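A house you can get lost in

When I arrive at Koteo's open day in Tradthorpe, Sadia Mirani is already surrounded. She is showing a dozen visitors how a home robot learns its way about in simulated rooms, and she has the happy, slightly hoarse voice of someone on her fourth demonstration.

"Everyone wants to see it carry the tea," she says. "I want them to see it find the sofa!"

The rooms live in a program called Ellorwood, which she and her colleague Pylyp Vakulenko have been building for 2 years. There are 691 of them now, and visitors can wander through any they like on the big screen. I picked a living room and stayed far too long - the light on the orange floor is lovely, and I kept wanting to sit down.

"Dark things on dark things, that's what I like in this one," Vakulenko told me, pointing at the seat. "The cushion is easy, it's nearly white. The little one in the middle is where you learn something."
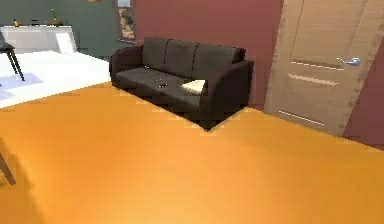

Asking for the remote

Each run begins with a plain request, typed in by whoever is at the keyboard. A boy of 11 had the best one of the afternoon: "Find the thing Grandad always sits on." Mirani laughed, then wrote it down.

"People don't talk in coordinates," she said. "They say 'over by the door', and there may be two doors. We had a retired postman here this morning who gave better directions than any of us."

I asked Vakulenko whether a drawn room can really prepare a machine for a lived-in one. "Partly," he said. "Floors are the hard bit. A shiny floor on a screen behaves itself. My mother's doesn't." They plan to try the same searches in a real flat in November, and he is plainly both nervous and thrilled.

Before I left, Mirani let me type a request of my own. I asked for the door handle.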